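Interlocking Cube Puzzles: Sorting, Storing and Keeping Them Complete

Posted in: Puzzles & Games > Storage and Care > FAQ

Last revised 22 Aug 2019

What does this page cover?

Storage and handling of small interlocking puzzles made from cube-shaped segments, including burrs, snake cubes and packing puzzles. It does not give solutions. Solutions for the Grurorcombe series are listed on a separate page, by puzzle number.

Should a puzzle be stored assembled or in pieces?

Assembled, if it can be assembled without force. An assembled burr takes less room, and its pieces protect one another's corners. A puzzle that has to be forced should be stored apart and checked for swelling or old glue before it is tried again.

Snake cubes are an exception. The elastic cord is under more tension in some positions than in others. Fold the snake into whatever shape leaves the cord slack, even if that shape is not a cube.

What size of box should I use?

Measure the puzzle at its widest points, not along one cube face. Star and cross shapes are wider than they look, and the projecting cubes are the first to chip. Allow a finger's width on each side. More than that and the puzzle travels inside the box every time the shelf is bumped.

For loose pieces, choose a box wide enough that all of them can lie in a single layer. A missing segment is much easier to notice in a single layer than in a heap.

Open box or lidded box?

Open for sorting and for puzzles in regular use. Lidded for anything that will sit longer than a season. Dust collects in the gaps between segments and is slow work to remove — a dry brush reaches the outer gaps only, and the inner ones require disassembly.

Why is a white interior recommended?

Contrast. Most unpainted puzzle pieces are cream, tan or light brown, and they disappear against kraft cardboard. Against a white floor a stray cube or a splinter shows up at once. A plain white box on a smooth, strongly colored table is a good arrangement for sorting: pale pieces stand out on both surfaces. 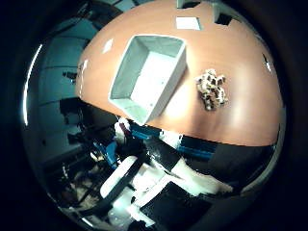 Embla Fjeld wrote in to disagree on one point. She finds that a white box under a desk lamp gives off enough glare to hide the joints between light-colored cubes, and she lines hers with gray felt. The felt also deadens the noise, she says, although it sheds for the first week and the fibers catch on rough edges.

Either lining works. If you use felt, brush it before the first use and do not glue it down, so that it can be taken out and shaken.

Where should the box go while I work?

Set it to the side of your non-dominant hand, with the puzzle in front of you. Keep it back from the table edge. Put each piece in the box as it comes off, in order if the solution depends on order. For puzzles with more than 7 pieces, a strip of low-tack tape with a pencil number on each piece will save time later. Remove the tape the same day.

How do I label the boxes?

Label the short end, at the same height on every box. Include:

- the puzzle name or number
- the piece count
- whether it was stored solved or unsolved
- the month of the last check

Pencil on a paper label is sufficient. Marker on a plastic box wears off with handling.

How do I clean the pieces?

Wood: dry brush, then a barely damp cloth, then air drying on a rack. Do not reassemble until fully dry. Wet segments swell across the grain and will lock.

Plastic: lukewarm water and dish soap. Rinse inside any hollow segments and stand them open side down.

Unknown material: treat as wood.

Can I wax tight pieces?

Paste wax, thinly, on sliding faces only. Buff it completely. Oil is not suitable — it darkens pale wood unevenly and goes tacky in storage. A puzzle that became tight in summer may loosen without treatment, so check it again in January before waxing or sanding anything.

A piece is missing. What now?

Check the box seams first, then the boxes on either side. If the piece is gone, record its shape while the neighboring pieces can still be fitted around the gap. A replacement can be cut from square stock of the same width. Match the width before you match the color. A segment that is slightly too wide will stop the whole assembly, and a color mismatch affects nothing but looks.

How large does a collection get before it needs a list?

By the time it fills one shelf. The list behind this page was started at 200 puzzles, which was too late, and now stands at 294. A spreadsheet with one row per puzzle is enough. Copy the piece count from the label, and recount whenever the two disagree.

Reader comments (4)

Tae-yang Ok
What about cardboard boxes with a coated inside? Mine left a white powdery mark on the darker pieces.

Yi-an Han
@Tae-yang Ok, same problem with mine. I put a sheet of tissue on the bottom. You lose a bit of the contrast but the marks stopped.

Jong-dae Na
Agree on paste wax. I used furniture oil on a six-piece burr years ago and it still smells.

Woo-jin Moon
Is there a rule for storing two puzzles in one box if they're made of different size cubes? I'm short on shelf space and the piece sizes are easy enough to tell apart.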